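Cabrera Candidate Statements

A dataset of public statements on health coverage by candidates for provincial and territorial office

Version 3
Last revised August 2025
Maintainer: Shigeru Hoshino

What's in it

Cabrera is a collection of 1,364 public statements about drug coverage, home care, long-term care and dental coverage, made by people running for office in provincial and territorial elections. Each statement has been copied out as text, tied to a candidate and a riding, and labelled by hand for topic and position. The statements were made by 589 candidates, from party leaders down to independents who printed one flyer and went to one debate.

The collection began as a side file to a larger project on campaign literature called Rerik. Health coverage kept turning up in the Rerik material under labels that didn't suit it, usually "spending" or "seniors", and it became easier to pull those statements out and code them on their own. Rerik is no longer updated. Cabrera is, when there's time.

Files

statements.csv — one row per statement. This is the file most people want.
candidates.csv — one row per candidate, per election. A person who ran twice has two rows and two candidate numbers, with a shared person number.
ridings.csv — riding names and boundaries codes as they stood on the day of the vote.
codebook.txt — the full labelling rules, with the borderline cases we argued over.
changes.txt — what was altered between versions.

All files are UTF-8. Commas inside a statement are protected by double quotes. Line breaks inside a statement have been replaced by a single space, so a row is always one line.

Columns in statements.csv

statement_id: a number that stays the same between versions. If a statement is withdrawn, its number is retired and not used again.

candidate_id: matches candidates.csv.

text: the statement as printed or spoken, with spelling left alone. Transcribed speech leaves out "um" and false starts but isn't otherwise tidied.

source_type: flyer, website, debate, radio, newspaper questionnaire, door hanger, or other.

topic: drug, home, longterm, dental, or general. One label only. When a statement covers two topics at equal length, the one named first is used.

position: expand, hold, reduce, or unclear. See below.

funding_named: yes or no. A statement gets "yes" only if it says where money would come from. "We will find savings" is a no.

personal_story: yes or no. Covers stories about the candidate's own family, a neighbour, or a constituent.

language: en or fr. French statements are given in French only. We haven't supplied translations.

How the statements were gathered

Print material came from three regional library collections and from boxes sent in by readers of the Rerik newsletter. Web pages were saved during the campaign period itself wherever we could manage it. For older races we relied on archived copies, and these are patchier. Debates were transcribed from recordings using Florix, our in-house transcription script, and every transcript was then read against the audio by a person. Florix is poor with place names and with speakers who talk over one another, so debate text took the longest to clean up.
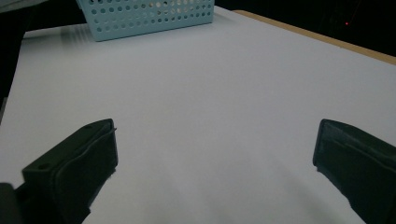

We took a statement to be any passage, from a sentence to a long paragraph, in which a candidate says something about who should be covered, for what, or at whose cost. Slogans with no content were left out. "Health care you can count on" isn't in the data. "Every senior should have their prescriptions paid for" is.

Where the same wording was used by several candidates from one party, we kept it once for each candidate. This matters if you're counting. Central party offices hand out template flyers, and a search for one popular sentence about home care visits will return a long run of identical rows. Version 2 removed the repeats and several users asked for them back, reasonably, as they wanted to know how often local candidates stuck to the script. If you would rather not have them, filter on the column template_match in candidates.csv and keep the rows marked no.

How the labels were given

Two people labelled every statement without seeing each other's work. They agreed on position for 90 per cent of the rows at first pass. The rest went to Shigeru Hoshino, who made the final call and wrote a line in the codebook if the case looked likely to come up again.

Most of the disagreement was between "hold" and "unclear". Candidates defending a sitting government tend to list what has already been done and stop there. We label that as hold if the statement says or plainly implies that the current program should stay, and as unclear if it's only a list. The line isn't sharp. Anyone doing work that leans on the difference should read those rows for themselves.

"Reduce" is rare. Candidates seldom call for less coverage in so many words, and we didn't try to guess at what someone meant by "right-sizing" or "modernizing". Those are unclear unless the same passage goes further.

Party names were hidden from the labellers, though with flyers this only goes so far. A party's usual phrases give it away, and both labellers said they could often tell.

Known problems

Rural and northern ridings are thin. Many candidates there campaigned by radio and in person, and little of it was kept.

Independents are underrepresented in the older races and somewhat overrepresented in the newer ones, after a call for flyers in one newsletter brought in a large batch from people who had run without a party.

Newspaper questionnaires push candidates toward a yes or no on a question they might not have raised. We suggest leaving out source_type "newspaper questionnaire" if you want to know what candidates chose to talk about.

The dental topic only becomes common partway through the period. Counts over time for that label reflect a change in the public debate as well as anything about the candidates.

A small number of debate statements have no date beyond the election they belong to. The date field is blank for these. Please don't fill it with polling day.

What it's good for, and what it isn't

People have used Cabrera to compare local and central messaging, to look at when candidates tell personal stories, and as classroom material for teaching hand labelling. It has also been used to train small text classifiers, and for that it does well enough on topic and poorly on position.

It shouldn't be used to rate a named person's record. A statement is something said during a campaign. The data has no votes, bills or budgets in it, and a candidate with one row may have spoken on the subject every night for a month. It also can't tell you what voters thought.

Privacy

Candidates are named, as their statements were public. Other people are not. Where a candidate told a story about a relative or a constituent, names, workplaces and small towns have been replaced with a bracketed word such as [name] or [town]. Medical conditions were kept if the candidate gave them in public and the person couldn't be picked out from the rest of the passage. If you find one we missed, write to us and we'll fix it ahead of anything else.

Related files

Etness is a companion set of leaders' debate transcripts, given whole and without labels. The debate statements in Cabrera that come from leaders can be traced back to it by transcript number and line. Local debates aren't in Etness.

Terms of use

The labels, codebook and identifiers are free to use and share with credit. The statements belong to whoever wrote them and are reproduced here for research and teaching. If you plan to republish long stretches of them, check the rules that apply where you are.

To cite the data, give the name Cabrera Candidate Statements, the maintainer and the version number. Please do include the version. Row counts changed a good deal between 2 and 3.

Corrections

Send corrections with the statement_id and, if you have it, a scan or link to the source. Small fixes are gathered up and released together. The next set is planned for November, and will include the missing radio transcripts from the two northern races — the recordings have been copied but still need to be read through.

We can't take whole boxes of flyers at the moment. Scans are welcome at any time, both sides of the page, including the side that's mostly a photo, as the small print with the printer's name is usually there.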